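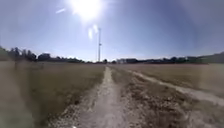
Clear sky and a high sun over the tall grey pole.

I gave up on headphones in July, mostly by accident. Mine died on the bus to Iltov and I couldn't face paying for another pair, so I walked the last bit home with nothing in my ears for the first time in years. I was bored stiff! Then I started humming, and by the gate I'd remembered all the words to a song my gran used to sing over the washing up (badly, bless her).

That got me wondering how many songs I've still got in my head. I don't mean choruses, I mean the whole thing, second verse and all. So I began a list in a Graso notebook and I've been adding to it ever since.
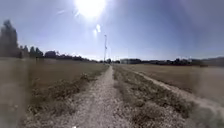 I'm up to 47 now. Four of those are hymns, which surprised me as I haven't sat through a service since school, and far too many are adverts. I can do the entire Dikeo biscuit jingle, including the spoken bit at the end. Meanwhile my favourite album, the one I'd swear I know inside out, gave me exactly one complete song. The rest is me going "la la something river" and hoping for the best.

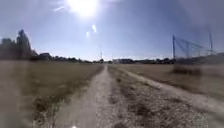 Two tracks side by side, with dry grass to the left.

My theory is that we learn songs properly when we can't skip them. I had one Rønning cassette player as a kid and it took ages to rewind, so you just listened to the whole side, duff tracks included. My phone says I've got 1094 songs saved. I scrolled through them last night and couldn't have hummed half.

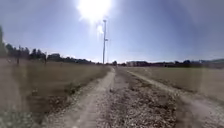

Singing out loud is the other thing, and I was shy about it to begin with. Indoors I still mumble, in case it carries through the wall. Give me a farm track between two flat fields, though, with a pale rut to walk in and all that blue sky, and I'll happily do both parts of a duet. I get the harmony wrong every time. Next on the list is the skipping rhyme we did in the playground, and I'm stuck on the third line, so if you know the one with the baker and the goose, please write in.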